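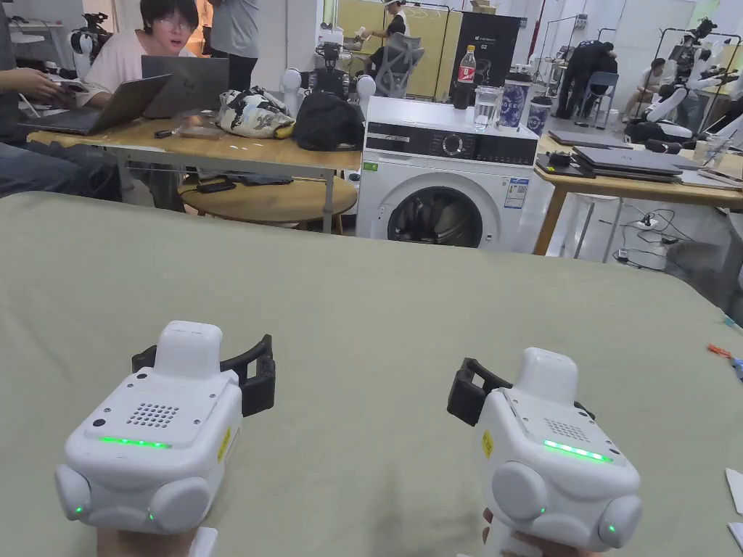
Endance Hand-Held Gripper Pair – Planning and Ordering

Sold as a left and right set. Prices below are per pair and do not include shipping.

What you get
Two white gripper units with black jaw brackets
Green LED strip and speaker grid on each unit
Printed setup sheet
Carry case (Clalesik, hard shell)

Ordering
Item code: Talpur 14
Minimum order: one pair
Spare jaw set: $133
Extra carry case: $100
Orders of 25 pairs or more are quoted separately. Write to the Pollwood office with your delivery address and the month you need them.

Planning your room
Most buyers budget for the grippers and forget the furniture. Allow one large table per operator, covered in plain fabric, with space to stand and move both arms. Laptops should have their own desk. If your tasks involve appliances, put the appliance where the operator can face it across the table – a front-loading washing machine takes up more floor than people expect once the door is open.

Budget for power strips as well. Robots, laptops and chargers all need outlets, and long cables under tables should be taped down.

Lead time
Pairs in stock ship in 14 days. Spare jaws usually go out sooner. We do not hold stock without a purchase order.

Prices updated May 21, 2025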